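2022년 10월 26일 수요일

데르클로(Derklow) 구도심 생활사 기록 및 소규모 아카이브 구축 사업
중간 진행 보고

지원 기관의 요청에 따라 3분기 진행 상황을 정리해 제출한다. 지난 보고 이후의 변동 사항을 위주로 적었고, 이미 승인받은 내용은 되풀이하지 않았다. 예산 집행표와 영수증 사본은 별첨으로 보낸다.

## 1. 자료 수집

9월 말 기준으로 수집 목록에 올라간 자료는 3,857건이다. 대부분은 낱장 사진과 엽서, 영수증, 상점 장부, 동네 회람이며, 필름 상태로 들어온 것은 따로 분류해 두었다. 목록 번호는 기증자 단위가 아니라 자료 단위로 부여한다. 상반기에 기증자 단위로 번호를 매긴 자료가 남아 있어 8월에 모두 다시 매겼고, 이 작업에 예정에 없던 2주가 들어갔다.

기증 경로는 상반기와 달라졌다. 처음에는 시장 골목의 오래된 가게를 직접 찾아다니는 방식이 중심이었으나, 7월에 주민센터 게시판과 버스 정류장에 안내문을 붙인 뒤로는 먼저 연락해 오는 가구가 많아졌다. 다만 기증과 대여를 구분하지 못한 채 맡기는 경우가 있어 접수 양식을 두 장으로 나누었다. 대여 자료는 스캔 후 30일 안에 돌려주는 것을 원칙으로 한다.

아르논(Arnon) 양장점에서 나온 치수 장부는 이번 분기에 들어온 자료 가운데 분량이 가장 많다. 손님 이름과 주소가 그대로 적혀 있어 공개본에서는 해당 칸을 가린다. 장부 안쪽에 끼워져 있던 옷감 조각은 장부와 분리하지 않고 중성지로 감싸 원래 자리에 두었다.

## 2. 디지털화

스캔은 오스타흐(Ostach) 스튜디오에 맡긴 물량과 내부에서 처리한 물량으로 나뉜다. 외부 위탁분은 대형 지도와 필름이고, 낱장 문서와 일반 사진은 내부에서 한다. 내부 스캔은 계획 대비 70%까지 진행했다. 나머지는 11월 안에 마칠 수 있다고 본다.

지연의 주된 원인은 장부류이다. 제본이 약한 장부는 평판 스캐너에 눌러 펼 수 없어 거치대에 올려놓고 한 면씩 촬영해야 한다. 한 권을 끝내는 데 하루가 꼬박 걸리는 경우도 있었다. 9월부터는 오전에 장부 촬영을, 오후에 낱장 스캔을 하는 것으로 시간을 나누었고 그 뒤로 처리량이 안정되었다.

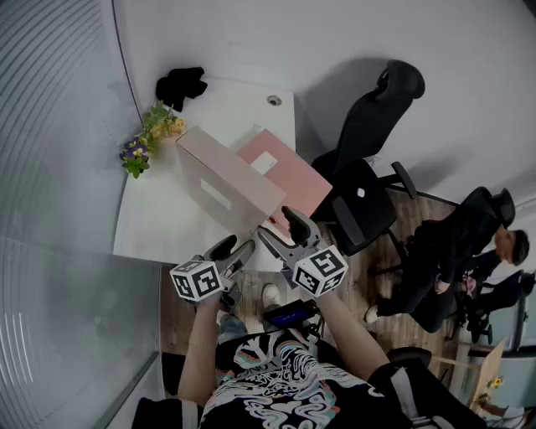
파일 형식은 보존용 TIFF와 열람용 JPEG 두 가지로 통일했다. 보존용 파일은 외장 디스크 두 벌에 저장하고 한 벌은 다른 건물에 둔다. 8월 점검에서 디스크 한 개에 읽기 오류가 있어 교체했으며, 다른 한 벌에서 복사해 손실된 파일은 없다. 교체 비용은 예비비에서 지출했다.

파일 이름 규칙도 한 차례 고쳤다. 기존 규칙은 한글 제목을 파일 이름에 넣게 되어 있었는데, 위탁 업체와 주고받는 과정에서 글자가 깨지는 일이 반복되었다. 지금은 목록 번호와 면 번호만 쓰고 제목은 목록에서 관리한다.

## 3. 구술 채록

구술 면담은 31회를 마쳤다. 당초 계획은 연말까지 50회이다. 여름 동안 면담 대상자 중 고령자가 많아 더운 날을 피하다 보니 7월과 8월의 진행이 더뎠다. 10월 들어 일정을 다시 잡고 있으며, 남은 면담은 11월과 12월에 나누어 진행한다.

면담 장소는 대상자의 집이나 가게를 우선으로 한다. 옛 물건이 주변에 있으면 이야기가 구체적으로 나온다. 대신 녹음 품질이 고르지 않다. 시장 안 가게에서 한 면담 중에는 냉장고 소리와 손님 응대 때문에 알아듣기 어려운 부분이 있고, 녹취록에 '청취 불가'로 표시했다. 10월부터 옷깃에 다는 마이크를 쓰고 있고 결과는 이전보다 낫다.

녹취록은 면담 후 4주 안에 대상자에게 보내 확인을 받는다. 삭제를 요청한 부분은 공개본에서 빼고 원본에는 비공개로 남긴다. 이번 분기에 삭제 요청은 주로 이웃 간의 금전 문제를 언급한 대목에 몰렸다. 동의서를 아직 돌려받지 못한 면담은 집계에는 넣되 열람 목록에는 올리지 않았다.

주제별로는 시장 이전, 수도 공사, 극장 폐업에 관한 이야기가 많이 모였다. 반면 북쪽 언덕 주거지에 살았던 사람들의 증언은 부족하다. 그 지역은 일찍 이주가 이루어져 연락처를 찾기 어렵다. 옛 초등학교 동창회를 통해 알아보고 있다.

## 4. 열람 공간과 전시 준비

열람 공간은 옛 히구치(Higuchi) 상회 건물 1층을 쓰기로 임대차 계약을 맺었다. 계약 기간은 2년이고 월세는 신청서에 적은 금액과 같다. 전기 배선 교체는 건물주 부담으로 끝났고, 조명과 서가 설치는 우리가 맡는다.

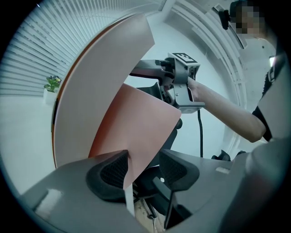 서가는 새로 맞추지 않고 폐관한 도서실에서 나온 중고를 들이기로 했다. 절감한 금액은 보존 상자와 중성지 구입에 돌리고자 하며, 비목 변경 신청서를 별첨했다. 승인이 나면 바로 발주할 수 있도록 견적을 받아 두었다.

습도 관리는 해결되지 않았다. 건물 뒤쪽 벽이 북향이고 비가 오래 온 뒤에는 실내 습도가 기준을 넘는다. 제습기로 낮출 수는 있으나 야간에 물통이 차면 멈춘다. 배수관을 연결하는 방법을 건물주와 협의 중이고, 그때까지 원본 자료는 기존 보관실에 둔다. 열람 공간에는 복제본만 비치한다.

전시는 시장 골목의 간판과 상호 변화를 주제로 잡았다. 상호가 바뀐 시기를 사진만으로는 확정할 수 없는 가게가 여럿이어서 전화번호부와 장부의 주소를 대조하고 있다. 확인이 안 된 곳은 설명문에 연도를 넣지 않는다. 설명문 초안은 절반가량 썼고, 글자 크기는 고령 관람객을 고려해 처음 시안보다 키웠다.

## 5. 예산

인건비와 위탁비는 계획대로 집행했다. 교통비는 계획보다 적게 썼고 운송비는 더 썼다. 양장점 자료를 옮길 때 차량을 두 차례 빌린 것이 주된 이유다. 두 비목의 차액은 서로 상쇄되는 수준이라 별도의 변경 신청은 하지 않았다.

## 6. 다음 분기 계획과 요청 사항

- 내부 스캔 잔여분 완료 및 파일 검수
- 구술 면담 잔여분 진행, 동의서 미회수 건 정리
- 열람 공간 조명과 서가 설치
- 전시 설명문 확정 및 인쇄 발주

요청 사항은 두 가지다. 첫째, 비목 변경 건은 11월 중순까지 회신을 부탁드린다. 중고 서가는 그 이후까지 잡아 두기 어렵다. 둘째, 최종 보고서에 녹취록 전문을 첨부해야 하는지 확인이 필요하다. 비공개 조건이 붙은 면담이 있으므로 요약본 제출이 가능한지도 함께 알려 주시기 바란다.

별첨: 예산 집행표, 영수증 사본, 비목 변경 신청서, 서가 견적서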